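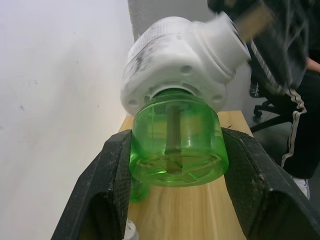

Why does a room still smell stale after it has been cleaned?

Odor compounds are held in carpet, paint, and fabric, and they keep coming off for as long as the air above them is cleaner than the material. Cleaning the floor removes the source on the floor. The rest leaves by ventilation.

Slide 2. Outline
Sources, air change, masking, placement of outlets and devices, then the Perkley building. Questions at the end. Skip the placement section if the room starts late.

Slide 3. Terms
Air change rate: volume of outdoor air supplied per hour divided by room volume. State that it is a supply figure. It says nothing on mixing. Go slowly, because half the later slides use it.
Source strength: mass given off per hour. Changes with temperature and humidity.
Sink: a surface that takes up odor and gives it back.

Slide 4. Simple box model
One room, one source, full mixing. Steady concentration equals source strength divided by airflow. Double the airflow and the concentration drops by half. Point out that the nose does not follow this line. Perceived strength falls more slowly than concentration.
If asked for the differential form, it is in the handout.

Slide 5. Masking
A fragrance adds compounds. It removes none. Wick-type units release at a rate set by wick area, heat, and air movement past the wick, so the same unit gives a different result in a hallway than behind a couch. Do not discuss brands.

Slide 6. Placement
Keep scented devices out of the return air path. Heated ones need an outlet, and outlets are where the electrician put them, often low and behind furniture. Ask for a show of hands on who has moved a desk to reach one.

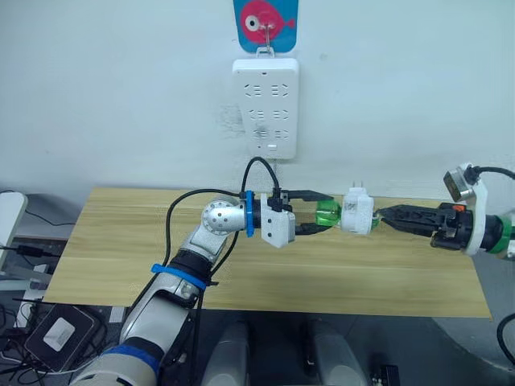
Slide 6, right: vertical power strip on the wall behind a table.

Slide 7. Perkley, ground floor
Room 1005 is the old numbering; the plans from Bondach use it and so do these slides. Supply and return grilles are both on the ceiling, 60 cm apart. Explain short-circuiting: supply air reaches the return before it reaches the people. The measured rate met the design value. Complaints continued.

Slide 8. What was changed
Return moved to the far wall by Tveit. Carpet taken out. Fan schedule extended to start three hours before opening. All three were done in January, so the effects cannot be separated. Say this before someone else does.

Slide 9. Logging
Jatero loggers, carbon dioxide and humidity only. Neither is an odor measurement. Carbon dioxide tracks occupancy and air supply, and misses anything given off by carpet in an empty room.

Slide 10. Handout and contact
Leave up during questions. Spare copies are by the door.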